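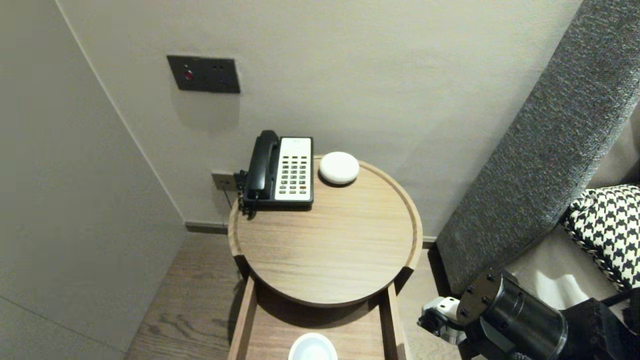 Das runde Telefontischchen in der Ecke: sauber, aufgeräumt und ohne Ränder im Holz

Kleine Beistelltische sind etwas Wunderbares, bis man sie putzen soll. Dann steht man davor, hebt das Telefon mit der einen Hand hoch, hält mit der anderen den Lappen, das Kabel rutscht hinter den Tisch, und irgendwann wischt man eben nur noch vorne herum, wo man gut hinkommt. Ich weiß, wovon ich rede, ich habe das jahrelang so gemacht! In unserer Pension in Skudau stehen mehrere solcher Tischchen, rund, aus hellem Holz mit einem leicht erhöhten Rand ringsum und einem Ablagebrett darunter, und im Laufe der Zeit hat sich doch einiges an Erfahrung angesammelt, das ich gern weitergebe.

Erst alles herunter, auch das Telefon

Die meisten von uns haben zu Hause gar kein Tischtelefon mit Spiralkabel mehr, aber wer eines hat (oder wer wie ich Zimmer vermietet), kennt die Staubinsel darunter. Legen Sie sich vor dem Wischen ein gefaltetes Handtuch auf den Boden oder aufs Bett und stellen Sie alles darauf ab: Telefon, Lautsprecher, Wecker, was eben so auf dem Tisch wohnt. Das Telefon dabei am Gehäuse anfassen und den Hörer mit dem Daumen festhalten, dann poltert nichts.

Den Stecker in der Wand können Sie meistens stecken lassen. Ist das Kabel sehr kurz, rücken Sie lieber den ganzen Tisch ein Stückchen vor. Bitte anheben und nicht schieben, Dielenböden nehmen das Schieben übel, und unter den Beinen sammeln sich gern kleine Steinchen von den Schuhen. Filzgleiter helfen sehr, man muss sie nur ab und zu anschauen und wechseln, wenn sie platt und grau geworden sind.

Die Platte mit dem erhöhten Rand

So ein Rand ist praktisch, es rollt kein Stift und keine Tablette herunter. Er ist aber auch eine Staubrinne, da gibt es nichts zu beschönigen. Mit dem Lappen allein drückt man die Krümel immer nur im Kreis herum. Ich nehme zuerst einen weichen, breiten Backpinsel, einen trockenen natürlich, der nur für Möbel da ist, und fege damit am Rand entlang alles auf eine Stelle zu, wo ich es mit dem Staubsauger oder einem leicht feuchten Finger aufnehme.

Danach wird gewischt, und zwar so:

- 200 ml lauwarmes Wasser in eine Tasse geben, dazu einen kleinen Tropfen Spülmittel, mehr wirklich nicht.
- Das Tuch eintauchen und so fest auswringen, dass nichts mehr tropft.
- Immer mit der Maserung wischen, auch wenn der Tisch rund ist und die Hand gern Kreise ziehen möchte.
- Mit einem trockenen Tuch nachgehen, besonders in der Kante zwischen Platte und Rand.

Geöltes Holz bekommt bei uns zweimal im Jahr ein wenig Möbelöl. Ich nehme das von Clolow, das riecht nicht so streng, aber jedes gute Öl für Wohnmöbel tut es genauso. Ganz dünn auftragen, kurz einziehen lassen, bis zu 30 Minuten, und den Rest gründlich abreiben. Die Lappen danach ausgebreitet im Freien trocknen lassen und niemals zusammengeknüllt in den Eimer werfen, die können sich von selbst entzünden! Lackierte Platten brauchen gar kein Öl, darauf bleibt es nur als klebriger Film stehen.

Tasten, Hörer und Spiralkabel

Am Telefon sitzt der Schmutz zwischen den Tasten. Ein Wattestäbchen, mit etwas Brillenreiniger befeuchtet, kommt überall hin. Den Reiniger bitte nie direkt auf das Gerät sprühen. Den Hörer wische ich nach jedem Gast ab, zu Hause genügt einmal in der Woche, bei mir ist das der Mittwoch, da mache ich auch die Lichtschalter und Türklinken mit.

Und dann das Kabel, ach ja. Wenn es sich so verdreht hat, dass es nur noch halb so lang ist, heben Sie den Hörer ab, fassen das Kabel oben an und lassen den Hörer vorsichtig frei herunterhängen. Er dreht sich ganz von allein aus. Gäste, die dabei hereinkommen, schauen manchmal etwas verwundert. Zum Säubern ziehe ich das Kabel leicht auseinander und streife es mit einem feuchten Tuch ab, von oben nach unten, und lasse es dann hinter der Tischkante hinunterhängen, da stört es am wenigsten.

Das untere Fach

Unten auf dem Ablagebrett steht bei uns eine kleine weiße Schale. Darin landen Schlüssel, Kleingeld, Ohrringe, das Bonbon von der Anmeldung. Früher hatten wir dort einen Korb, und der war nach kurzer Zeit immer voll mit Prospekten, alten Quittungen und Batterien, von denen keiner wusste, ob sie noch gut waren. In eine kleine Schale passt so etwas gar nicht erst hinein!
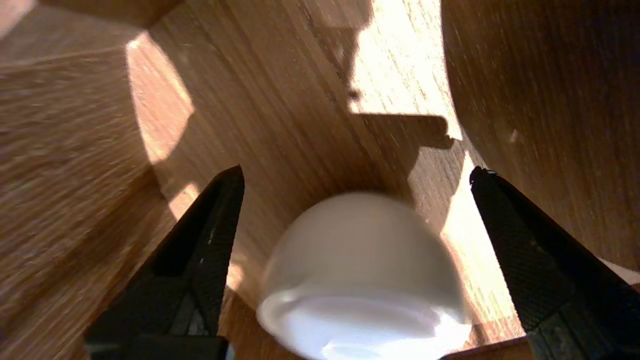

Weiß und glatt vor hellbraunem Holz, oben links ein Fleck Sonne.

Helles Holz verändert sich in der Sonne, das ist ganz normal und sieht meistens sogar schön aus, nur steht dann irgendwann ein Kreis auf dem Brett, wo immer die Schale war. Rücken Sie deshalb beim Staubwischen alles eine Handbreit weiter, mal nach links, mal nach rechts. Bei neuen Möbeln ist das im ersten Sommer besonders wichtig. Meine frühere Nachbarin Yu-ting Chow hat im Juni immer die ganze Kommode neu dekoriert, und ihre Möbel sahen nach elf Jahren noch gleichmäßig honigfarben aus.

Unter Keramik gehört außerdem etwas Weiches. Der Fußring ist oft unglasiert und rau wie feines Schleifpapier, fahren Sie ruhig einmal mit der Fingerkuppe darüber. Drei kleine Filzpunkte reichen für eine Schale völlig aus, damit steht sie auch sicher und kippelt nicht. Wer Filz nicht mag, schneidet sich einen Kreis aus dünnem Kork zurecht.

Wenn doch ein Rand im Holz ist

Weiße Ränder von feuchten Gläsern sitzen meistens nur in der Oberfläche. Legen Sie ein trockenes Baumwolltuch darauf und gehen Sie mit dem Bügeleisen auf niedriger Stufe, ohne Dampf, ganz kurz darüber, dann nachschauen und bei Bedarf wiederholen. Vorher aber an einer Stelle probieren, die man nicht sieht, zum Beispiel unten am Ablagebrett. Bei furnierten Tischen wäre ich mit Wärme sehr vorsichtig, da kann sich der Leim lösen.

Dunkle Ränder sitzen tiefer. Bei massivem, geöltem Holz kann man sie mit feinem Schleifpapier in Faserrichtung herausarbeiten und nachölen, das braucht etwas Geduld und eine Tasse Tee nebenbei (auf einem Untersetzer, bitte). Und wenn Sie schon einmal unten knien, ziehen Sie auch gleich die Schrauben an den Beinen nach und wischen die Fußleiste hinter dem Tisch ab, auf dunklem Holz sieht man den Staub ja doch sofort.

Kontakt | © Haushaltsseiten Pension Uvedska, Skudau | Nach oben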